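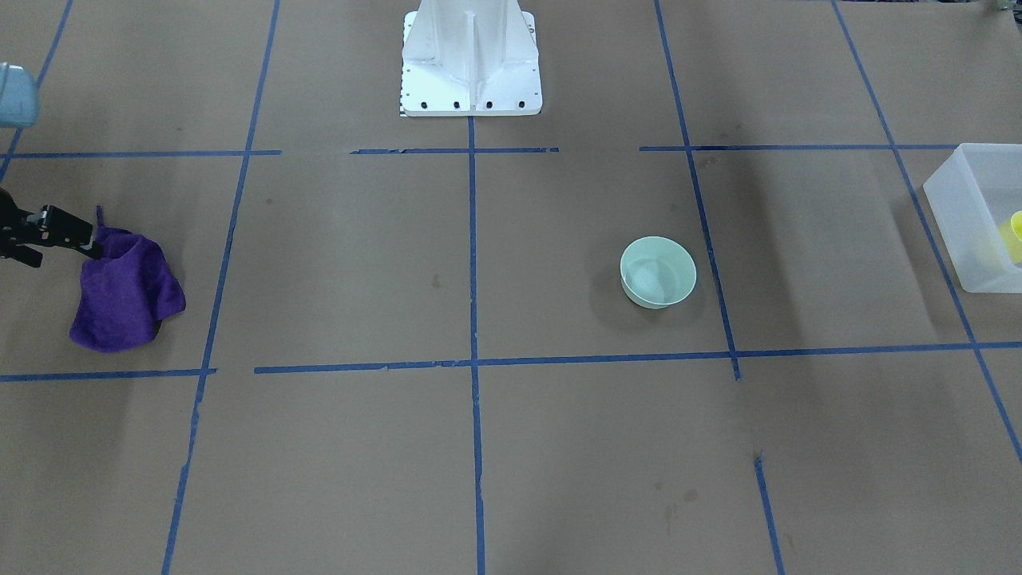

2019-06-24 Bedport 工作间

今天主要做三件事:把从苇塘收回来的录音机拆开检查,把硬盘整理好,再把 Bivunero 那段可疑的叫声重新听一遍。前两件做完了,第三件没有结论,下面都记一下。

背景给没参加的人补一句。这一季我们在 Bivunero 湿地放了四台自动录音机,目标是夜间鸣叫的秧鸡类,主要是普通秧鸡和斑胸田鸡,顺带收小苇鳽。相邻两台间隔 800 米,沿着老堤从水闸往北排,编号按从南到北。北端那台在去年换水之后长出来的新苇丛里,水浅,苔草多,是我们觉得最有希望的一块。

录音机检查

一号机正常。外壳里面干燥,干燥剂颜色没变,电池触点干净。时钟和电脑对了一下,快了一点,误差在可以接受的范围里,没有改文件名,只在记录表备注栏写了。

二号机麦克风防风罩被什么东西啄过或者咬过,海绵缺了一块,边缘很碎。录音里能听到这件事发生的过程,凌晨有一阵很响的刮擦声,之后底噪明显升高,风一大就听不了。刮擦声里没有叫声,认不出是谁干的。Hiếu Kim 认为是水鼠,我没有意见。海绵已经换新的,旧的装袋留着。

三号机最麻烦。打开以后密封圈的沟槽里全是细沙,圈本身有一小段被挤出来,关盖的时候压扁了。里面有水痕,电路板的一角发白。通电能开机,能写卡,但是右声道没有信号,换了麦克风还是没有,所以问题不在麦克风。先停用。板子用异丙醇刷过,放在架子上晾着,过两天再试。如果还不行就寄回 Radulović 修,保修单在蓝色文件夹里,购买日期自己去查,我没有抄在这里。

四号机外观正常,录音也正常,可是排程错了。它应该从日落前开始录到日出后,实际上每天日出就停,清晨那一段全缺。我翻了配置文件,是放设备之前从旧模板复制过来的,没有改结束时间。这是我的错。对秧鸡影响不大,它们多半在夜里叫,可是大苇莺和清晨的小苇鳽就没有了,写总结的时候四号点的苇莺数据不能和其他点比较。

以后每台机器放出去之前,配置文件由另一个人打开看一遍,看过的人在表上签名字缩写。Hiếu 已经把这一栏加到表格里了。

密封圈的事情再写几句。三号机是最后一次换卡的时候关的盖,当时刮风,堤上扬沙,是蹲在地上换的。以后换卡一律在箱子里换,或者带回车上换。沟槽用软刷刷一遍再关。硅脂薄薄一层就够,上次涂太多了,沙子正好粘在上面。

三号和四号这两台的支架也要重做。木桩本身没问题,问题在扎带,晒了一个月发脆,四号那根拿手一掰就断。换成不锈钢喉箍,工作间抽屉里有,尺寸要量过再拿,大的那种扣不紧。

硬盘整理

原始文件全部拷到 A 盘,校验过,再复制到 B 盘,也校验过。B 盘今天由 Homa Sadeghi 带走,放她那边。存储卡在两块盘都校验完之前不格式化,现在可以格式化了。

文件夹命名统一成“地点_机号_起始日”。去年有一批写成了“机号_地点”,排序的时候全乱掉,我把去年的也一起改了,旧名和新名的对照表放在根目录里。写过脚本引用旧路径的人请自己改,应该只有我和 Hiếu。

自动识别跑了一遍,用的还是 Brakico 水库那边训练出来的模板。普通秧鸡的那种猪叫一样的尖叫声识别得不错,抽查下来误报多半是远处的骨顶鸡。斑胸田鸡的模板很差。它那个“呼喂、呼喂”的哨声节奏很稳,人耳一听就知道,可是模板把夜里滴水的声音也算进去了,金属支架上的水滴在防风罩旁边,间隔差不多,频率也接近。降低阈值没有意义。我的想法是加一条节奏约束,要求连续若干声间隔稳定,而且每声有上扬。滴水是没有上扬的。这个留给 Hiếu 写,他说月底之前可以给一个能用的版本。

小苇鳽没有跑自动识别,声音太低,底噪里都是牛蛙一类的低频和公路声。只能人工听。Homa 已经听完一号机,记在她自己的表里,还没有合并。

她的表和我的表有一处写法不同要先说清楚。我记的是“有叫声的时段”,她记的是“叫声的次数”。这两种都行,但不能放在同一列。商量后按时段记,次数作为备注,听不清几只的时候不猜。一只斑胸田鸡可以叫一整夜,叫声多不等于鸟多,这句话去年的总结里写过,今年的表头上也写上。

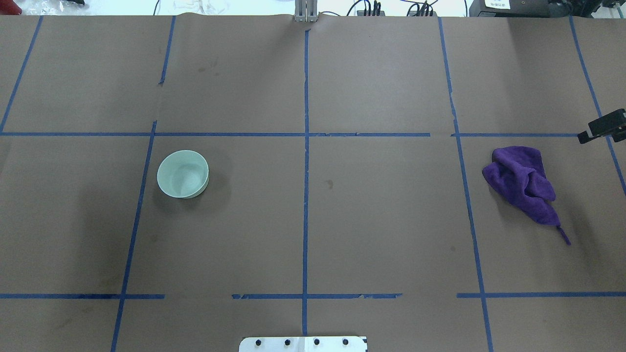 Bivunero 四号机的可疑叫声

这是今天花时间最多的一件。Homa 上周在四号机的文件里标出一段,时间在后半夜,一串干涩的颤音,像用指甲划过梳子齿,先轻后略响,持续几秒,停顿,再来。同样的声音在相隔不久的两个夜里都有,位置听起来差不多远。她在备注里写“小田鸡?”,带问号。

如果真是小田鸡,那在我们这片湿地是第一次,所以要慎重。去年 November 的碰头会上已经有人抱怨过我们把没定的记录写进了通讯,后来撤回很难看。这一次先不外传。

候选的有以下几种。

小田鸡。雄鸟的鸣声是干的颤音,不响,近处能听到,远一点就没了。叫的时间主要在夜里,生境是浅水苔草,和四号点符合。日期也符合,六月还会叫。

白眉鸭雄鸟。声音也是干的、木头一样的嘎嘎声,节奏和小田鸡很容易混。湿地里有白眉鸭,春天看到过。不过到六月下旬雄鸟大多不怎么叫了,而且它会移动,边游边叫或者飞起来叫,连着两夜从同一处发出来不太像。不能排除。

蛙。水蛙类里面有的叫声也是一串干的颤音,很多“小田鸡”最后都是蛙。这一点最让人头疼。蛙一般是一群,一只起头别的跟上,可是在水冷的夜里也会只有一只叫。我们点上有多少种蛙,我不清楚,要问懂的人。

姬田鸡。雌鸟的鸣声末尾也有快速的颤音,但前面有几声分开的短音,然后加速下去。这一段没有那样的开头,我认为可以先放到后面。不过录音里有风,开头轻的部分有可能没录上,所以只是往后放,没有划掉。

我们三个人分开听,各自先写下判断,再拿出来对。我写的是“小田鸡或蛙,偏向蛙”。Hiếu 写的是“白眉鸭”。Homa 写的是“小田鸡,六成把握”,后来她把六成划掉了,说这个数没有根据。三个答案三个样,按规定只能记为未定。

然后看了频谱图。能看到的是一组紧密的竖线,能量集中在中间一段,上面有弱的谐波,被苇叶摩擦的噪声盖掉一部分。竖线之间的间隔在一串里面略微有变化,开头松一些,后面紧一些。Homa 认为这一点支持小田鸡。我把手头参考录音里的蛙也做了同样的图,有的也有这个变化,有的没有。所以单靠间隔分不开。要看的可能是每一小段里面的结构,可是四号机的采样设置不高,细节已经糊了。

另一个问题是背景。两个夜里这串声音出现的时候,前后都有蛙在叫,是那种常见的响的叫声,和这串不一样。第二个夜里有一段时间蛙全停了,大概有什么东西从水边走过去,能听到水声。蛙停了以后,这串颤音也停了,又过一阵,先是这串颤音恢复,再是蛙。Hiếu 说一起停说明它就是蛙里面的一种。我觉得田鸡受惊也会停,这个说明不了什么。

还有一个办法是去现场听。人耳在现场判断方向和距离比一个麦克风强得多。讨论下来的安排:

由两个人去,从老堤走,不下到苇丛里,不踩苔草。如果是繁殖的鸟,踩一次就可能弃巢。不放回放。这一点我和 Hiếu 有分歧,他认为放一小段能很快得到答案,我认为在这个季节、对这个种,不值得。Homa 同意不放。定下来不放。

带手持录音机和抛物面反射罩,采样率调高,存成无损。四号机换卡后继续录,排程改正,位置不动,这样现场录音和固定录音可以对时间。手持机的时钟出发前和四号机的时钟对一次,写在纸上。上次对时写在手背上,洗手洗掉了。

如果当晚风大就改期。有风的夜里听了也是白听,苇叶那一层噪声正好盖在要看的那段频率上。

现场听到了也不开强光。红光头灯看路就可以。

听到以后先写描述,再讨论是什么鸟。描述要包括:时间、方向、估计的距离、一串有多长、停多久、有没有移动、蛙在叫没有、停了没有。不要只写种名。

白眉鸭这一条可以用望远镜解决一部分。傍晚天还亮的时候先在观察台数一下开阔水面上的鸭,看有没有白眉鸭,雄鸟这时候可能已经开始换羽,不好认,翅上的灰蓝色覆羽要飞起来才看得到。看到了不等于那个声音就是它,看不到也不等于不是它,但是记下来总有用。

蛙的问题 Hiếu 去联系做两栖调查的人,把剪好的一段发过去,只问是不是蛙,是哪一种,不告诉对方我们想的是什么鸟。剪的时候前后多留一些背景。我剪了一版,放在共享文件夹“未定”里,增益没有动过,另有一版做了低频切除,文件名末尾有标注。请发没有动过的那一版。

其他零碎

普通秧鸡今年各点都有,南边的比北边的叫得多。原因可能是水位,也可能是二号机噪声高以后我们漏听了一部分。二号机防风罩坏掉以后的夜晚,在表上标灰,不参加比较。

二号点附近有一对白头鹞,白天的录音里经常有雏鸟讨食的声音。换卡的时候尽量快,在堤上停留不要太久,也不要站在那个木桩旁边吃午饭。

水位尺的读数漏抄了一次,去换卡的人忘了。水闸那边管理处应该有记录,我写信去要。

观察台的门合页松了,刮风的时候一直响,一号机里整夜都是这个声音。已经和管理处说过,还没有修。下次去带螺丝刀,顺手拧一下。

参考录音的文件夹需要补。蛙的部分太少,而且有些没有写地点。借来的录音一定要写清楚是谁录的,能不能转发,现在有几段谁也说不清来源,这几段不要用在任何往外发的东西里。

耗材:干燥剂快用完了,密封圈没有备件,防风海绵还够。电池买的那一批低温下掉电快,夏天没关系,秋天要换牌子。订货单我写好了,压在电烙铁旁边,缺什么直接往上加。

待办

三号机晾干以后复测右声道(我)
斑胸田鸡模板加节奏约束(Hiếu)
联系两栖调查的人,发未处理的剪辑(Hiếu)
合并一号机小苇鳽记录,改成按时段(Homa)
四号机改排程,换喉箍,换卡(我,Homa 复核配置)
向管理处要水位读数(我)
现场夜听的日期等天气,定了以后写在白板上

“小田鸡?”这一条在总表里的写法:种名栏留空,备注写“颤音,未定”,附文件名。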